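Book news! The Flastard series is getting a fourth book in January

I squealed when I saw this one, you guys. Meleo Books announced on 2/8/18 that The Clutness Heir is getting a sequel, and it picks up 12 days after that awful (wonderful!) balcony ending. I read the last 90 pages in one sitting and then sulked for a week – I need this book so badly.

There's a preview chapter in the newsletter and it's already full of banter, bad decisions and one very swoony carriage ride. My only worry is the love triangle, which I thought we were done with.

Brushes on the rack, a black table below: 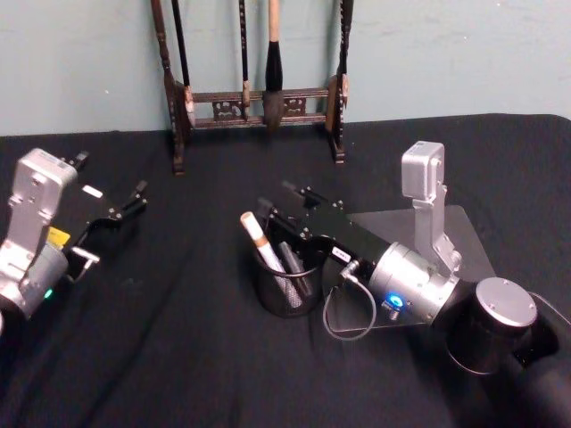
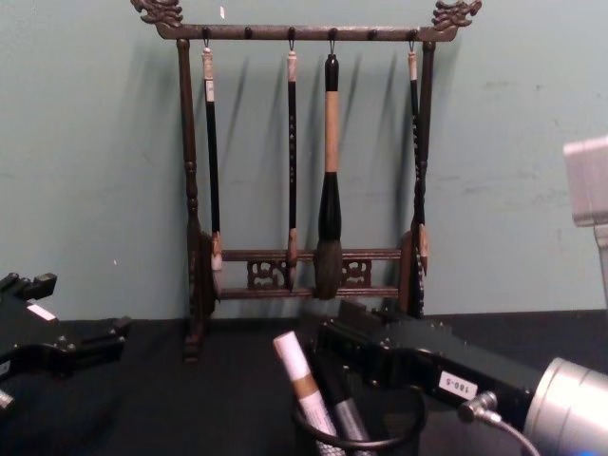
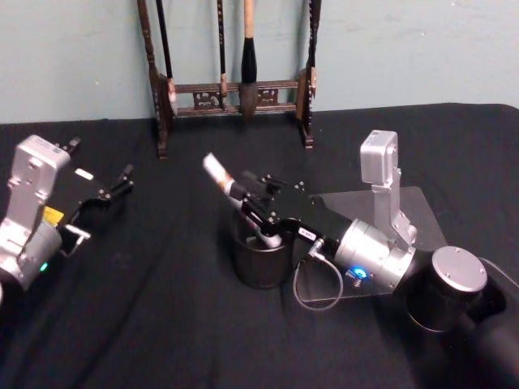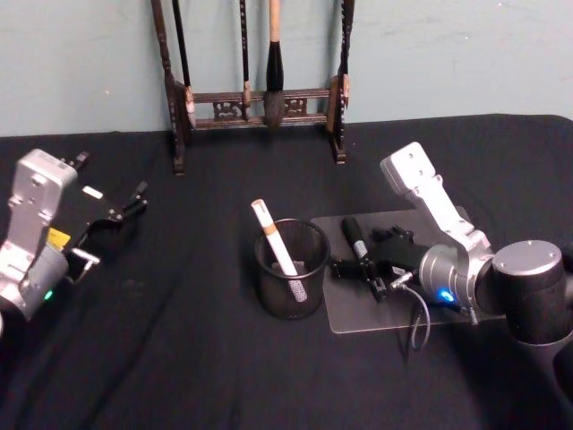
Preorders open on the Meleo site in 14 days, and the Khumalo bookshop is taking names for signed copies. I've put mine down already – and I'm rereading the first three before January, so expect a lot of gushing on here.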